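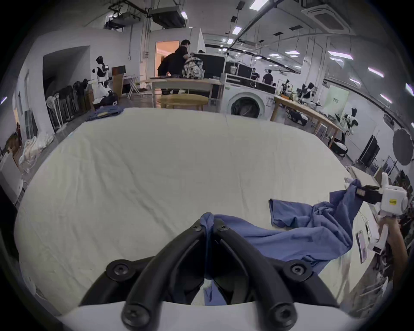 Laundry corner: folding the blue tops

The padded table is now the place for folding, and the long wooden table goes back to being a work table. Please bring washing straight across from the machine and keep the white cover clear of mugs, tools and anything with ink on it. The cover marks easily and takes a full cycle to itself.

Most of the questions this month were about the blue tops. They are loose, the sleeves wander, and a pile of them folded six different ways will not fit on the shelf. Pilar Cáceres has written up the method she would like everyone to use:

Lay the top face down and pull it out from both ends until the body is flat. Two people make this quicker, one at the hem and one at the shoulders.

Smooth from the middle outwards. Leave the collar until last.

Fold each side in to the centre of the back, then turn the sleeve down along the fold so it points at the hem.

Bring the hem up to the collar in two folds. The finished top should be a bit wider than your hand is long.

Stack with the folded edge facing out – it is much easier to take one without dragging the rest onto the floor.

Tops with a torn seam or a missing label go in the mending bag, unfolded. Fidel Daza empties it at the end of each month. Please don't pin notes to the fabric. A slip of paper in the pocket or tucked in the collar will do.

We ordered 40 new tops in September and 19 are still in their packets. These need a wash before anyone wears them. Run them on their own on a cold cycle, as the colour in the last lot came out in the water and turned a load of tea towels grey. If you have an hour free and can put a load through, write it on the sheet beside the shelves so the next person knows where things are up to.

Lidel has changed the size of its detergent box, so the old scoop now gives too much. Half a scoop is enough for a normal load. Shoshana Dvorak has a smaller one on order and will swap it over when it arrives.

Spare hangers are wanted as well – plain ones, no clips. Leave them with Dirceu Araújo.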